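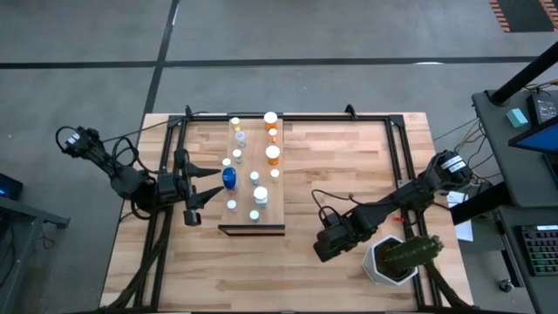

*Bottles on a small wooden platform, butcher-block tabletop underneath.*

# Give me back the bottle counter

When I was a kid in Anport you could walk into the Jarnel market with a crate of empties and walk out with money. Real money, coins, handed over by a grown-up across a counter! The empties went through a rubber flap into the back, a truck took them to the Galli plant on the other side of the river, and a few weeks later they came back with soda in them. Same bottles. You could tell by the scuffed ring around the widest part, where they'd been knocking against their neighbors for years (my brother and I used to compare rings and claim the most beat-up one as the champion).

I've been thinking about that counter a lot this month, mostly when I'm dragging my recycling bin to the curb. I want it back. I know how that sounds. There is a kind of person who wants everything back, the milkman and the phone booth and the nickel candy, and I really don't. I like my phone. I like buying seltzer at eleven at night. But I think we gave up something smart when we gave up refilling, and we did it so gradually that most of us never got around to having an opinion.

So this is mine.

A glass bottle is a ridiculous thing to use once. It's heavy, it takes a furnace to make, and when you've finished the drink it's in perfectly good shape. Nothing has happened to it! Then we drop it from shoulder height into a bin so that it can be smashed, hauled off, sorted, and (if we're lucky) melted so somebody can make another bottle. We would never do this with a plate. If I had people over and threw the plates in a hot furnace after dinner so I'd have fresh plates by the weekend, you'd take me aside and ask if everything was okay at home.

I think the word "recycling" has a lot to answer for here. It's such a comfortable word. I rinse the jar, I feel good, the truck comes. I've done it my whole adult life and I'm going to keep doing it, but I've noticed that it lets me off the hook at exactly the moment I ought to be asking why I had the jar in the first place.

Last year a few of us on my street saved up every drink bottle we'd have otherwise put out, just to see. I kept the tally on the inside of my garage door in pencil. We got to 1,666 bottles. Of those, 1,413 were plain glass with no chips or cracks, good enough that I would have happily poured you a drink in any of them after a hot wash. I stood in that garage feeling like I'd caught myself at something. My car lived in the driveway for months, and my neighbors were very decent about the smell.

Now, the other side, and I'll try to be fair to it. Refilling is a pain. The bottles have to travel back, and they're heavy empty and heavier full. If the plant is three states away then all that trucking may well eat up whatever you saved, and I'm not going to pretend I've done the math for every town in the country. Stores hate giving up the floor space. Washing takes hot water. And shoppers, me included, are lazy. I've got a tote bag with a hole in it that I've been meaning to fix since spring, so I'm in no position to lecture anyone about carrying things to the store.

But most of those problems come down to distance and shape. Distance first. Refilling worked for Galli because the bottles went across a river and came home again, and it fell apart when the bottling moved far away. Well, we have small local drink makers again! There's a cider place out on the Skernimer road that fills bottles by hand in a building the size of my house. It sells nearly everything it makes within an easy drive. That's a perfect setup for taking bottles back, and last time I asked, the fellow at the register said they'd love to but they didn't have anywhere to put them.

And then shape. Every little maker wants its own special bottle, square shoulders or a long neck or a raised logo, and I get it, it looks nice on the shelf. But a bottle that only one company can use has to find its way home to that one company. If everybody in a county agreed on 2 sizes of plain bottle with a label that soaks off, it wouldn't matter whose it was. Anyone could wash it and anyone could fill it. Put your personality on the label! Labels are paper, go wild.

Then charge a deposit that people will notice. This is where I lose some of my friends. The deposits I grew up with bought a candy bar if you brought in 6 bottles, and that's why kids went around the ball field after games picking them up. Today's nickel buys nothing, so it gets treated like nothing. Make it a dollar. You get it back, it's your dollar, all you have to do is return the thing you borrowed. My sister thinks this would be hard on people who can't spare the cash up front, and she's got a point, so start it with the fancy cider and leave the cheap soda alone for a while.

The old Jarnel is still open, by the way, though it's been bought twice and the bottle counter is where they keep the propane and the ice melt. The rubber flap is still in the wall behind it. I asked the manager in the summer whether they'd ever think about taking empties again, and she laughed, but she did ask me how many I had.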